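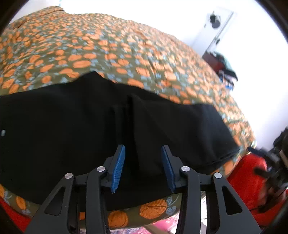

Zitedport Hand Gripper, build kit

A two-fingered gripper you hold yourself, so the fancy half of the robot is still you. The Zitedport comes as a bag of parts and goes together on a kitchen table in an evening, or two evenings if you lose a pin under the fridge. It was drawn up by Ilídio Godinho at the shared workshop in Skondthorpe, where he wanted something to pick up socks with and didn't want to take out a loan.

What you get
Two finger linkages, left and right, in black. They look interchangeable and they are not.
Two ribbed blue finger pads, plus a spare pair.
Pivot pins with caps, and a few extra for the fridge.
A crossbar, a handle and a bag of 13 screws.

Good with
Cloth, mostly. T-shirts, tea towels, pillowcases, anything that can be nipped along a fold. The ribs run the length of each pad and do most of the work on thin cotton. Thick towels are hit and miss. Olga Cunha has folded a fitted sheet with hers and will tell you about it at length.

Full opening is 90 mm at the tips. Assembled weight is 481 g, without the camera mount, which Abreu sells separately and which fits after a little filing.

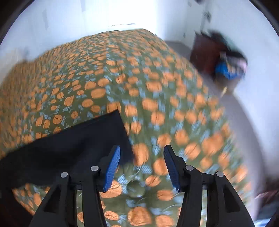
Page last changed: 12 Jul 2025

Changes in this version
The pads now slide on from the top and click. The old ones were glued, and came off in December when the workshop heating gave up. If you have the glued sort, warm them gently with a hairdryer and peel — a knife will take the ribs with it.

The pins should be snug enough that the fingers stay where you leave them. If they flop, add a washer. If they squeak, that's the Clinance grease we used to supply, and a drop of sewing machine oil sorts it out.

Before you order
Allow about 8 days for posting. Pads come in blue only, so please stop writing in for orange. Handles are right-handed unless you tell us otherwise in the order notes, and we do read the order notes.

Spare pads and pins are listed under Parts.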